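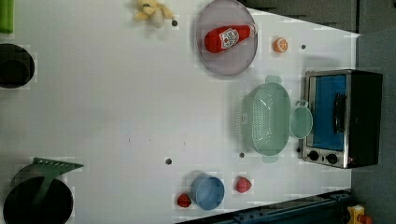
Vinh Thân asked after the March report whether the kitchen set was too small to teach the arm anything that would carry over to other tables. It was a fair question, and we have kept it in mind in this period.

Kneath kitchen task, report to Uken
August 22, 2021

The target in the grant plan is 3000 usable demonstrations. We now have 1761. Each one is stored with the overhead view, the wrist view and the joint readings. A further 49 were thrown out after review, mostly for dropped frames or an operator stopping partway.

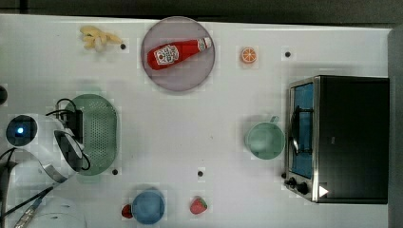

The objects have stayed the same toy pieces throughout: plate, ketchup bottle, colander, cups, fruit, toaster oven. What we vary is the layout and the wording of the instruction. Operators at Brarnholm now work from 9 written tasks — the colander ones take longest, and two of those were reworded when people read them differently.

Wrist video is the weak part.

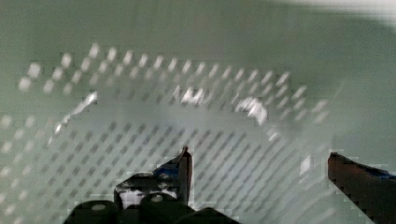 Close to a surface the picture blurs, and glare off the light-colored pieces hides the edges the model needs. We plan to lower the lights and record a short comparison set before going further.

Drernau will get the next batch for training. A second set of objects is priced and waiting for your approval.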